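2 min read

January 2021, Padville bench notes

Budget day, ugh. Jérémie wants the equipment list by the end of the week and I've got 3,016 dollars left to play with, so I'm writing down where my head is before I forget it all again.

First thing is fingertips. Brovell sells the knurled pads for 80 a pair and I'd like four pairs (Sigita says six, but she always says six!). Delaunay has a softer rubber set that's cheaper, only they want 19 days to ship and I don't love the mounting holes.

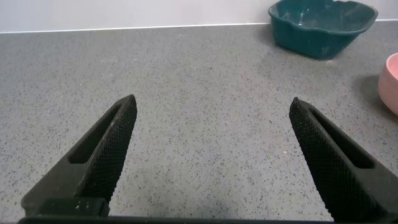
Then there's the second wrist camera. Maxence found one at Didum for some 18 percent under what we paid last time, and I'm tempted to grab it now and keep it in the drawer as a spare. Pascal would rather put the money toward a second gripper in April, and I get it, but a whole gripper eats the entire budget and then we're back to sharing cables.

Also need bowls and basins, all different shapes and colors, dollar store stuff. That goes on petty cash, don't let me put it on the main list again.

To do: call Brovell about a discount on four, ask Bořivoj if the old controller can run two cameras, send Jérémie the draft.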